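Janport Robotics Room — Weekly Standing Inspection, Humanoid Unit "Wonine"
Form revision 2, filled in with comments
Inspector: Xolani Mofokeng
Month: April
Start time: 8:40 a.m.
Hours on counter at start: 2,674

Do all checks in order. Mark each item OK, WATCH or FAIL. A WATCH item can run until the next weekly inspection. A FAIL item stops the unit until it is fixed and signed off.

Section A: Before power

A1. Emergency stop button presses and releases cleanly. OK
A2. Battery seated, latch closed, no swelling. OK
A3. Battery charge above 51 percent before standing. OK
A4. Soles of both feet clean, edges not lifting. WATCH
Comment: Left sole is starting to wear at the toe. Still flat. Replacement pair is on order from Prandel.
A5. Shin module straps tight. OK
Comment: Right shin strap had slipped one notch. Pulled it back and marked the strap with paint pen so we can see if it moves again.
A6. Knee actuator housings, no cracks or missing screws. OK
A7. Sensor mount on the neck, all screws present. OK
Comment: Checked with the short driver. The long one hits the cables and should stay in the drawer.

Section B: Standing, joints holding

Bring the unit up in hold mode only. One person stays at the stop button the whole time. The second person does the looking and keeps hands off the joints.
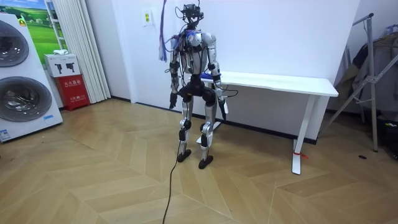 Cable checks are done with the unit standing, before any walking command is sent. Follow each cable from connector to connector and look for rubbing, pinching and pulled sleeves. Start with the loops that come down from the shoulders along both arms, then go across the waist to the pelvis unit. Finish with the black cable that runs forward over the floor, and make sure neither foot can come down on it. The purple and blue wires hanging beside the head get their own line, B4.

B1. Shoulder and arm cables, no rubbing or tight spots. OK
B2. Waist cables clear of the pelvis unit through a slow turn, 2 times each way. WATCH
Comment: One sleeve has a shiny patch where it touches the housing. Added spiral wrap. Look at it first next week.
B3. Floor cable clear of both feet. OK
Comment: Walk lane is up to 200 cm with the cable we have. Do not try for more. Imrie asked about a longer one and I have said no until we have a proper reel.
B4. Loose wires near the head held away from the neck and shoulder during motion. FAIL, then OK
Comment: They could reach the shoulder when the arm came up. Powered down, tied them back, stood the unit again and repeated B1 to B4.
B5. Torso shell and straps, no rattle in hold mode. OK
B6. Hands open and close fully, no finger sticking. WATCH
Comment: Right hand is slow on the last bit of closing. Same as last week, no worse. Clean and grease at the next service.
B7. Arms clear of the table before any swing test. OK
Comment: The left hand hangs very close to the front edge of the table when the unit stands in its usual spot. Step it forward before swinging the arms — the knuckle covers are not cheap.

Section C: Room

C1. Fire extinguisher cabinet can be reached and opened. OK
C2. Walk lane clear of bags, tools and boxes. OK
Comment: Cleared before the first step was sent.
C3. Floor dry along the lane. OK

Section D: Short walk and shutdown

D1. Five slow steps forward, five back. OK
D2. Stop button tested once while stepping in place, hoist line attached. OK
D3. Knee actuators checked for heat with the thermometer after the walk. OK
D4. Log file saved under the Wonine folder. OK

Result: Released for use at slow speed. Fast walk stays locked out until the left sole is changed.

Open items: left sole (Prandel order), waist sleeve, right hand service.

Signed: X. Mofokeng, 9:35 a.m.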